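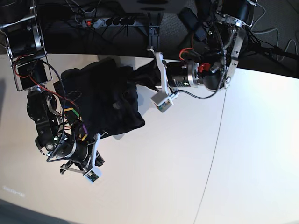
Two-armed robot at a folding table with a black cloth, Litix laundry, Grenamlow.

Litix brings robot arms to the folding tables at Grenamlow

February 2, 2023

Workwear laundry Litix has started trying out robot arms for folding at its Grenamlow site, and the people who fold by hand are being moved on to other jobs in the building. No redundancies, the firm says. Hours stay as they are until May at least.

The arms come from Cuautle, a small automation company that has been working with the laundry since last summer. Three tables so far. Each one has a pair of arms with a gripper on each and a small camera by the fingers, and the idea is that the arms pick up one item, lay it flat, fold it and put it to the side. Then the next.

Black cloths first. Aprons and table linen after that, then tunics, which everyone on the floor agrees will be the hard part – sleeves, poppers, name badges left in pockets.

For now it is slow. A practised folder at Grenamlow gets through 4000 items in a week on small flat work. The robot tables, all of them together, did 1553 in their best week, and a person had to step in when cloths came out of the bin in a knot. Litix wants 3261 a week before it will call the trial a success. That figure was set by working out what it would take to cover the evening shift, which the laundry has had trouble filling for a long time.

What changes for staff

The evening shift is the one to watch. Folders on it have been told they can move to days, or stay and look after the tables. Looking after means loading the bins, clearing jams, checking folds and pulling out anything stained or torn. It is paid at the sorting rate, slightly above folding. Training is four mornings, paid, done at Grenamlow and not at the Lirkville depot as first planned, after staff complained about the bus.

Opinion on the floor is mixed. Some folders are glad of it, wrists and shoulders being the usual complaint in that job. Standing at a table for eight hours doing the same movement is not something many will miss. Others say the new work is lonelier. At the old tables you stood across from someone and talked all shift, at the new ones you walk between machines and listen out for the beep.

There is also the matter of the checks. Folders used to spot a loose seam or a missing button with there hands while folding, and put the item by for mending. The arms fold it anyway. Mending got fewer items through in the first weeks and customers sent more back, so a hand check has been added before the bins. One extra job on the line, which had not been in the plan.

The staff association has asked for two things in writing. That nobody is timed against the machines, and that camera pictures from the tables are kept to the cloths and not used to watch people. Litix has agreed to the first. It says the second is being looked at with Cuautle and an answer will come before the next stage.

Next stage

If the weekly target is met, two more tables go in at Grenamlow in May and the Lirkville depot gets its first. If not, the trial runs on as it is and the evening shift will be advertised agian.

Sheets and other large items are not affected, they already go through the ironer line and will carry on doing so. Staff with questions about moving shifts should speak to their supervisor by the end of the month. Notices are up in the canteen.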